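Hilo. Llevo desde agosto enseñando a dos brazos a borrar una pizarra. Mi madre cree que trabajo en inteligencia artificial y no la he corregido.

El encargo de Mernach sonaba fácil: 4,000 demostraciones de dos brazos que colaboran con un objeto plano y rígido. Uno sujeta, el otro limpia. Un niño lo aprende en una tarde, pero el niño cobra en galletas y no necesita calibración.

Cada demostración la hace una persona moviendo los mandos. Se graba todo, también las dudas. Sobre todo las dudas. El modelo que entrenamos la primera vez aprendió a la perfección el gesto de Tài Phan de pararse a pensar antes de agarrar. Se paraba a pensar en todo. No agarraba nada.

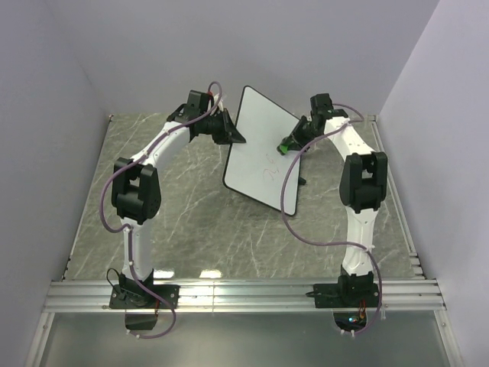

Última modificación: agosto, 18:20

La mesa de trabajo, con un brazo a cada lado y la pizarra en medio. El izquierdo tiene la pinza contra el borde; el derecho, el de la punta verde, anda por la esquina de arriba. Lo rojo de la pizarra es escritura a mano y no pienso transcribirla.

Sobre el cable morado grisáceo que cruza por delante: sí, lo he visto. Bülent Sarıgül también, y me ha mandado un mensaje que solo decía "cable". Gran comunicador, Bülent.

Mi teoría es que si todos los ejemplos salen con el cable igual de puesto, el modelo acabará creyendo que el cable es parte de la tarea. Su teoría es que debería comprar bridas. Las dos son compatibles.

Van 420 episodios válidos. "Válido" es una palabra con mucha política dentro. Si la pizarra resbala y el operador la recupera, yo lo guardo. En Staselance lo tirarían. Llevamos 2 reuniones sobre esto y en la segunda alguien trajo un diagrama de flujo - con colores.

Yo defiendo los errores corregidos. Si solo le enseñas borrados impecables, el primer día que la pizarra se tuerza un poco el modelo seguirá limpiando el aire con una seguridad que ya quisiera yo para las presentaciones.

Lo que más cuesta es variar. A los 20 minutos todo el mundo coloca la pizarra en el mismo sitio, con el mismo ángulo, y escribe la misma palabra. Pides aleatoriedad a un ser humano y te devuelve costumbre. Ahora las posiciones las sortea un script que se llama Levon y que no acepta quejas.

Me preguntan por privado si esto no se puede simular. Se puede. El rotulador simulado se borra siempre a la primera, así que os podéis imaginar lo bien que salen las métricas.

Mañana toca cambiar de rotulador y repetir la tanda corta. Tài pide que conste que ya no se para a pensar. Consta. Sigo luego, que Bülent ha vuelto a escribir "cable".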